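Checkpoint spacing in Stidance, a side-scrolling game
Project report, Game Development, second year

Background

Stidance is a single-player platform game written in the Utix engine. It was started as a group exercise in the first year and has been carried on since then as individual projects on separate parts of the code. Earlier reports cover the jump curve and the enemy patrols. This report covers the checkpoints, that is, where they are placed, what they store and what the player loses when returning to one.

The build handed over in May had a checkpoint at the start of every screen. This was simple to code but gave uneven results. A short corridor cost the player almost nothing on failure, while the tall shaft in the Bollwood level, which is one screen in the map data, had to be climbed again from the bottom. Most of the written complaints from earlier testing concern that shaft.

Aim

The aim was to replace the per-screen rule with placement by play time, and to find out whether players finish more of the level when the longest stretch between checkpoints is kept under a fixed limit. Difficulty was to be left alone. No enemy, platform or hazard was moved in the course of the work, apart from one spike strip that overlapped a spawn point.

What a checkpoint stores

In the old build a checkpoint stored only the position of the player. Doors, switches and collected keys were kept in the level object and were never reset. This made it possible to open a door, fail and come back on the wrong side of it with the switch already used. The fault was known and had been avoided in the level layout by never placing a switch after a one-way drop.

The new version saves the following at each checkpoint: player position, facing direction, health, key count, state of all switches in the level, and the state of moving platforms. Enemies are not saved. They return to the first point of their patrol when the player respawns. Saving the enemies as well was tried, but the patrol timer in Utix runs on the global clock and cannot be set back for a single object without pausing all the others.

The data is written to memory when the checkpoint is touched and to disk when the level is left or the game is closed. If the game crashes in between, the player goes back to the last disk save.

Placement

Play time was measured with a logging script that writes a line each time the player crosses a marker. Markers were put down by hand at every ledge, door and landing in Bollwood. From the logs a median time was worked out for each pair of neighbouring markers, counting only runs without a failure. Checkpoints were then set so that the median time from one to the next never passed 65 seconds. 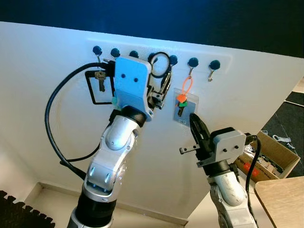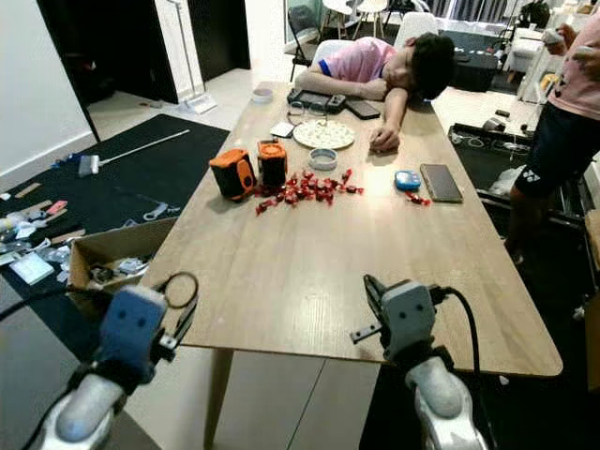
Sille Blöndal

Applying the limit gave 26 checkpoints in Bollwood. Several of the old ones were removed, mainly in the corridors near the entrance, and new ones were added in the shaft and in the flooded section behind it. A checkpoint was only allowed on solid ground with no enemy patrol crossing it. In the flooded section the limit and this rule were in conflict, and a small ledge was marked as safe ground by shortening the check distance of the nearest enemy. The path of the enemy is the same as before.

The placement was first done with a script known in the project as Kazemi, which takes the marker table and returns a list of positions. It works backwards from the exit. Working forwards gives shorter gaps at the start of the level and leaves whatever is left over at the end, where the level is hardest. The output was checked by hand and corrected where the chosen marker stood on a moving platform.

Test method

Testing was done with 12 players, all students from other courses. Each played one build only, so that knowledge of the level from the old build would not affect play in the new one. The groups were of equal size. Players used the same controller and the same screen, with sound through headphones. The time allowed was fixed in advance and the session was stopped when it ran out, wherever the player was in the level.

The following were logged: number of failures, position of each failure, time from respawn to the point of failure, and the last marker reached. Players also filled in a short form afterwards. The form asked whether any part of the level had been repeated too often and, if so, which part.

Results

Players of the new build reached a later marker than players of the old build, and the difference is largest for those who failed often. For players who seldom failed, the last marker reached is much the same in both builds. Failures per player did not fall. In the shaft they rose slightly, which is to be expected when more of the session is spent in the upper half.

The time between respawn and the place of the previous failure is the clearest result. It was shorter in the new build in every part of the level except the entrance, where the old build had more checkpoints. No player mentioned the entrance on the form.

In the new build 2 players met a fault in which a lift was restored to the right position but moved in the wrong direction. The direction flag was left out of the saved state. It has been added and the lift now behaves correctly in the test level, but the sessions were not repeated.

Limits of the work

The groups are too small for a statistical test to be of use, and none was run. Median times were taken from runs by the author and by other members of the original group, all of whom know the level well. A new player is slower, and the real gaps are longer than the limit suggests. The markers could be timed again from the logs of the test players, although few of them reached the last part of Bollwood and the figures there would rest on very little.

The placement script reads level files from the current version of Utix only. The marker table, the logs and the blank form are stored with the source code in the project folder. Names of players have been removed from the logs.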